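Looking after a low wooden cabinet on carpet tiles
Household tips, collected by Emese Antal

Low cabinets get knocked, leaned on and hoovered round more than any other furniture in the house. These notes cover hinges, doors, the floor underneath and the strip where wood meets carpet. Most of it can be done in an afternoon with a screwdriver, a soft cloth and a torch.
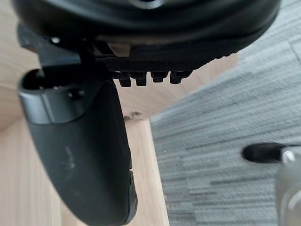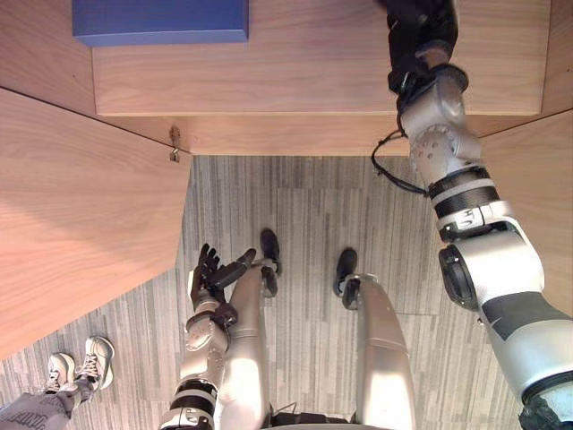
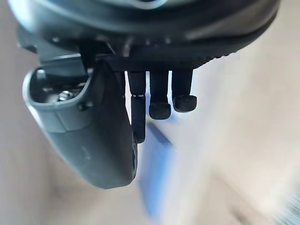 First picture: where the wood stops and the carpet starts.

Home Notes, issue 86, page 4

Hinges first

Open both doors fully and look at each hinge from the side. Small brass-coloured hinges are often fixed with very short screws, and these work loose long before the hinge itself wears out. Tighten by hand. A power driver will strip the hole in soft wood.

If a screw turns and never bites, take it out, dip two wooden matchsticks (heads removed) in wood glue and push them into the hole. Snap them off level, leave overnight and put the same screw back. Use a longer screw only if you have measured the panel. On a thin side it will come out through the other face.

A squeak can usually be cured with candle wax rubbed along the pin. Oil works too but it runs, and on pale wood it leaves a mark that has to be sanded out.

Doors that drop

Lift the open door gently by its far corner. If it moves up and down, the fault is at the hinge. If it is firm but still rubs when it closes, check whether the cabinet is standing level. With one foot on carpet and another on hard floor, a cabinet twists slightly and the doors stop meeting. Pack the low corner with offcuts of thin card until a spirit level reads true, then swap the card for a plastic shim of the same thickness.

Never leave a low door open while you work on the floor. Kneeling back on it will pull the screws straight out.

The top

Dust with a dry cloth, along the grain. Lift boxes off the top to clean under them and put them back in a slightly different spot, or the wood will darken unevenly round them. A box with a hard base should have felt pads. Sticky marks come off with a damp cloth and one drop of washing-up liquid, dried straight away.

Pale finishes show rings quickly. Mbali Cele wrote in to recommend a paste of bicarbonate of soda and water for a fresh ring, rubbed very lightly with a fingertip. We tried it on an oiled shelf and it worked. Try a hidden patch on lacquer.

Carpet tiles

Hoover in two directions. Streaky grey patterns hide grit well, so go by how the pile feels and how long it has been. Once a month run the crevice tool along the seams.

A worn tile can be swapped with one from under the furniture. Turn back a corner and look for the arrow printed on the underside, as most makes have one, and lay the new tile with its arrow the same way as the old one. Keep a few spares flat. Stored on edge they curl.

Damp tiles should be lifted and dried on both sides before they go down again.

The edge strip

Grit collects along a raised wooden strip and scratches the boards next to it. Brush it out with an old toothbrush before you mop. Wring the mop well, and keep it off the strip altogether if there is a gap on the carpet side.

A strip that rocks underfoot needs refixing soon. Clean out the old adhesive, use a flexible one, and weight it with books for 24 hours. When moving a cabinet across the join, empty it and lift. Dragging it will chip the strip and strain the legs.

Next issue: drawers that stick, with a letter from Johannes Mthembu on beeswax.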